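Intro to Fibers and Fabrics, Week 2: Why knits stretch and wovens don't

Okay, quick recap before we get going. Last time we talked about yarn, how it gets spun and why twist matters. I promised Janka I'd go over the twist part again, so let me do that first.

Take a handful of loose cotton and pull. It comes apart right away, and you've hardly done any work. Now twist it as you pull. The fibers press against each other, the friction goes up, and suddenly you've got something you can hang a coat on! Too much twist, though, and the yarn gets wiry and kinks back on itself – that's the stuff we use for crepe.

On to cloth. A woven fabric has two sets of yarns crossing at right angles, warp going the long way and weft going across. Pull along either one and you're pulling on nearly straight yarn, so it barely gives. Pull on the diagonal (the bias) and the little squares lean over into diamonds, and the cloth gets longer and skinnier. Dressmakers love this. Curtain makers hate it.

Knits are loops. Each loop hangs through the one before it, and when you pull, the loops change shape long before the yarn itself has to stretch. T-shirts, socks, most sportswear – all loops. They recover pretty well too, but leave a heavy wet sweater on a hanger and you'll see where the limits are.

For the lab, bring one old knit and one old woven you don't mind ruining. Merle Tipoki has the key to the Holmgren room and opens it at 2. Cut a strip of each along the length, across, and on the bias, then hang the same weight from all of them and write down what you get. Label your strips BEFORE you cut them, please, I beg you.
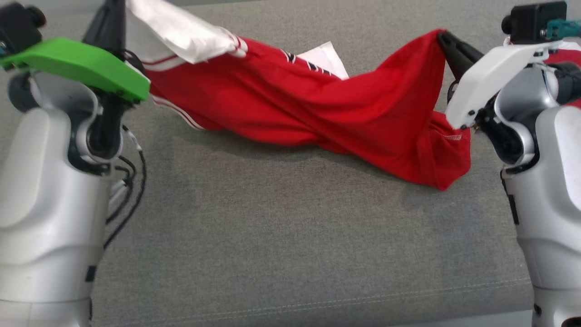
Reading for next time is the Kesolau handout on finishes, and if the link gives you a 404 again, email me and I'll send you the file.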